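How to Clear and Reset a Small White Desk

Filed under: Home office, Cleaning
Updated 28/04/2019

A white desk shows everything. Coffee rings, pencil dust, the gray smudge where your wrist rests, the blue line from a pen that rolled off a notebook. The good news is that the same surface cleans up quickly if you do it in the right order. This page covers a full reset of a small desk with a drawer unit underneath and a shelving unit next to it. Plan on 20 minutes for the top and a little longer if the drawers are bad.

What you need

Two soft cloths, one for damp and one for dry
A bowl of warm water with a few drops of dish soap
Baking soda
A dry paintbrush or makeup brush, 1 inch or so wide
A box or tray to hold loose items
Twist ties or hook-and-loop cable straps
A trash bag

Skip scouring pads and powdered cleansers. They leave fine scratches that hold dirt, and after a few months the desk looks gray no matter how much you wipe it.

Step 1. Take everything off

Put your box on the floor or a chair and move every loose item into it. Pens, markers, tape, chargers, mail, cups. Do not sort as you go. If you stop to read the mail you will still be there at lunch.

Start at the front edge and work toward the back. The front is where small round things end up, and they roll off when you start moving papers behind them. Pick up markers, batteries and glue sticks first.

Leave the plant for last. It can go on top of a cabinet or on the floor while you clean.

Step 2. Dry dust first

Brush crumbs and eraser bits toward one corner and off into the trash bag. Wiping a dusty desk with a wet cloth makes paste, and the paste goes straight into the seam at the back. Run the brush along the lower rail or shelf at the front if your desk has one. I went most of a year without looking at mine.

Step 3. Wash the top

Wring the damp cloth until it no longer drips. Wipe in straight passes from the back to the front, turning the cloth to a clean side when it looks dirty. Go over it again with plain water, then dry it right away with the second cloth.

For marks that stay:

Pencil – a clean white eraser, used lightly.
Ballpoint – a dab of rubbing alcohol on a cotton ball, then soap and water. Test it underneath the desk first.
Coffee rings – a paste of baking soda and water, left on for 2 minutes and wiped off with no pressure.
Tape residue – a little cooking oil, left to soak, then soap.

My own desk is a Norketti, bought used, and the finish takes alcohol without any trouble. An older Renlow table in the hall did not. It went cloudy in a spot the size of a coin, and it is still cloudy.

Step 4. Clean the plant

Artificial plants hold a surprising amount of dust and they put it back on the desk every time somebody opens a window. Use the dry brush on the flowers, one at a time, from the center out. The leaves can be wiped with a damp cloth. Hold each leaf from behind so the stem doesn't pull loose. Wipe the pot, including the underside, which is usually where the ring on the desk came from.

If the plant is very dirty, shake it in a paper bag with half a cup of salt. Do this outside.

Step 5. Sort the box

Now go through the box. Make a pile for the desk, a pile for the drawers, a pile for the shelves and a pile to throw away. Anything you used in the last week can go on the desk or in the top drawer. Everything else goes lower down or farther away.

Try every pen on scrap paper. Dry ones go out, including the nice ones.

Tools with odd shapes don't belong in a shallow drawer with the pens. They jam it. Put them in an open shelf compartment, where you can see them and pick them up without digging.

Step 6. Shelves and cloths

Open compartments are useful but they turn into dumping spots. Empty one at a time, wipe it, and put back only what fits without being pushed. Keep a cleaning cloth in the compartment nearest the desk. Folded is nice, crumpled works just as well, and you will use it more often if you don't have to go to another room to get it.

If the shelving stands against bare brick, pull it out once or twice a year and vacuum behind it. Brick sheds a fine red grit that settles on the baseboard and the back of the unit. Leave a small gap when you push it back.

Step 7. Cables

Turn off and unplug whatever you can. Wipe each cable by pulling it through the damp cloth, dry it, and plug it back in when it is fully dry.

Run cables along the wall or the back of a cabinet where possible. A cable that loops across the floor should be gathered up and strapped so that nobody catches a foot in it – chair wheels are hard on them too. Keep the power strip where you can reach the switch, and never cover it with cloth or paper. On a concrete floor, sweep under the strip as well.

Step 8. Put things back

Place the plant at the back of the desk, clear of your elbows. Then add the lamp if you keep one there, and whatever you use daily. Stop there for now. Work at the desk for a day or two before adding anything else. You'll find out fast what you miss.

Keeping it that way

Wipe the top with a dry cloth at the end of the day. Do the soap and water once a week. The drawers can wait until April and then again in the fall, or whenever they stop closing. 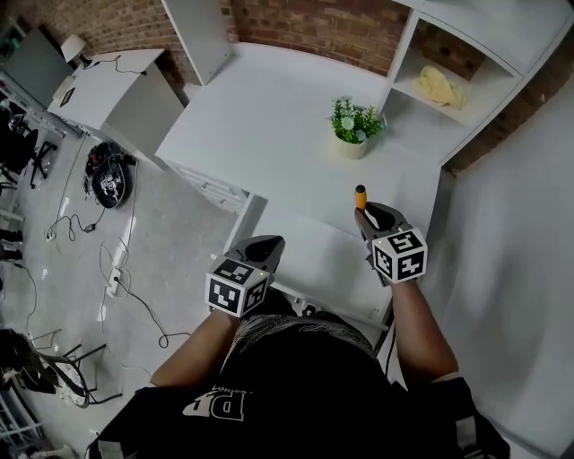 A white desk with the artificial plant set toward the back, and open shelving to the right against the brick.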